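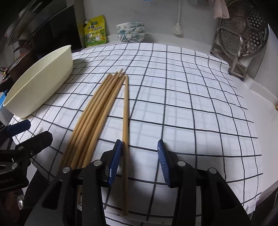

Buschmann Kitchen Goods: Questions We Get About Wooden Chopsticks

Do I need to do anything before I use them the first time?
Just a quick wash in warm water with a drop of dish soap, then a good dry with a towel. Some of our customers like to rub in a little food-safe mineral oil as well, and we think that's a lovely habit (Mareike does hers every November, along with her cutting boards), but your dinner will be fine without it.

Can they go in the dishwasher?
Please don't! We know it's tempting after a big family meal. The heat roughens the wood, and the thin ends suffer first.

How should I dry and store them?
Lay them out flat on a clean cloth, spread apart a little so the air can get between them, and leave them overnight if you can. After that they're happy in a drawer or standing in a jar, tips up. A closed plastic bag is a bad idea for wood that might still be damp.

One of mine has gone missing. Do you sell singles?
We do, and you'd be surprised how many people ask. Write to Dirk Bauerfeind at the Callham store with the length and he'll look through the odds box for you.

Do you have packs for parties and restaurants?
Yes, the large pack holds 100 pairs, item number 1518. It ships from Lemham, so allow a few extra days.

When should I replace them?
When you feel splinters, see dark spots that won't wash off, or notice a smell. Ours at home usually last a year or so with daily use.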